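From simulated bedrooms to real ones: what 464 scenes taught us about tidying

Work continued through the autumn on the household tidying project, and the first full set of results is in. The paper goes out for review in October. Readers who came to the last open lab will remember the question we started with: if a two-armed mobile robot learns to pick things up entirely in simulation, how much does the variety of the rooms matter compared with the number of times it practises in each one?

Most groups that train this way pick a handful of rooms and run them hard. It is cheap, the rooms can be checked by hand, and the training curves look good. The trouble shows up later, when the policy is put in a room it hasn't seen and reaches for the wrong height, or stops short of an object because the bed is wider than any bed it was trained on. We wanted to know whether that could be fixed by spending the same computing budget differently.

The rooms come from Larkum, our scene generator. Larkum builds a floor plan, puts in doors and windows, chooses furniture from a library and then scatters small items over whatever surfaces will hold them. For this study we limited it to bedrooms and the spaces directly next to them. It varies flooring, wall colour, bed size, the layout of the mattress and headboard, and what can be seen through any open door. It also varies the light, which matters more than we expected and is covered further down.

The robot in the simulator has a wheeled base and two arms with grippers. Its camera looks down over the workspace, so the policy sees its own arms in nearly every view along with whatever is on the surface ahead of it. We kept that viewpoint fixed for all the runs reported here. Moving the camera changes the results and we did not want to mix the two effects.

The control policy is called Maeng. It takes the camera view, the joint positions of both arms and a short instruction, and puts out arm and base motion together. Earlier versions drove the base to a parking spot first and moved the arms afterwards. That approach works on a kitchen bench but does poorly beside a bed, where the item may be well in from the edge and the best parking spot depends on which arm is going to reach.
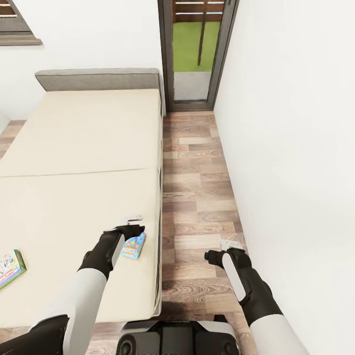
Beds turned out to be a good test in several other ways. The surface is low, wide and pale, with very little texture for the vision system to hold on to. Light packets and flat books sit close to the fabric, leaving the fingers little room to get underneath. An arm reaching over a mattress can also come down too hard, and in simulation the penalty for that depends heavily on how the contact is modelled. We treated the mattress as a firm body with a thin compliant layer on top. It isn't a faithful model of a real mattress, but it was stable at the speeds we needed.

For the main comparison we trained three versions of Maeng on an identical budget of simulated practice. The first version saw 2 rooms, the second saw 20 and the third saw all 464 that passed our checks. Everything else was held the same: the same objects, the same instructions, the same reward and the same random starting positions for the base. Each version was then tested in rooms held back from training, for a total of 1927 test attempts across the three.

The two-room version learned fastest. It was close to perfect in its own rooms well before the others had settled, and if we had stopped there we would have called it the best of the three. In the held-back rooms it came last by a wide margin. Its most common failure was in depth. It had learned where a mattress surface ought to be, and when the bed was a little higher or lower it closed the gripper in the air above the item or pressed into the fabric beside it.

The 20-room version did much better, and for some types of item it was hard to separate from the largest set. Boxes and soft toys were fine. Flat items and anything near the headboard were where it fell behind. The 464-room version was slower to train, never quite matched the other two in rooms they had memorised, and was clearly ahead everywhere else.

We then looked at which kinds of variety were doing the work. Using Larkum, we froze one source of variation at a time and retrained. Freezing the floor pattern made almost no difference. Freezing wall colour made none that we could measure. Freezing bed height hurt a great deal, as expected. The surprise was lighting. When the light was held to one indoor setting, the policy struggled badly in rooms with an open door to the outside, where the far end of the view is much brighter than the surface being worked on. It would hesitate over the item, back off and try again, often until the attempt timed out.

Our reading is that the policy uses shading near the item to judge height in the last part of the reach, and that a bright background upsets that judgment unless it has been part of training. We checked this by covering the bright region in the policy's input and running the same rooms again. Most of the hesitation went away. We would like to see another group try it with a different camera arrangement before putting too much weight on the explanation.

Choice of arm was the other thing we tracked. Maeng is not told which arm to use. In the smaller training sets it developed a strong preference for one side and would drive the base a long way to keep using it. With more rooms the preference faded, and the base movements became shorter as a result. It will now usually work with whichever arm is nearer and keep the other out over the open floor beside the bed – a habit we did not ask for, and one that cuts down on bumped furniture.

There are limits to what we can claim. All of the results above are from simulation. The held-back rooms were made by the same generator as the training rooms, so they are new to the policy but they are not a fully independent test. Larkum doesn't do bedding yet. Every mattress in the set is bare, and a doona or a loose sheet would change the problem considerably, both for the vision and for the contact model. Thin packets are also modelled as stiff bodies, where real ones crumple when squeezed, which probably makes some grasps harder in our simulator than they would be at home and others easier.

The first transfer trials start once the test room at the Zokance site is finished. Zokance has lent us floor space and a bed frame with adjustable height, which will let us repeat the bed height comparison on hardware without having to change rooms. The plan is to run the three trained versions without further tuning, in the same order each time, and to publish the failures along with the averages.

Alongside that, we are moving our records over to Gusov, the logging tool used by our colleagues in the vision group. Every test attempt will be stored with its room settings, the full joint record and the camera view, so that a failed grasp can be replayed from the moment the arm starts to move. Replays have already been useful. Several attempts we had marked as dropped items were in fact clean grasps where the scoring script lost track of the object, and we have corrected the totals in the draft.

The room settings for all 464 scenes will be released with the paper, together with the test list and the scoring script. The generator itself needs more tidying before it can be shared, mainly because parts of the furniture library came to us under terms that don't allow us to pass it on. We are replacing those pieces as time allows. Groups who want to run their own policy on the held-back rooms before then can write to the lab office and ask for the evaluation bundle, which runs on a single desktop machine and takes an overnight session for one full pass.

Posted 26 Jun 2020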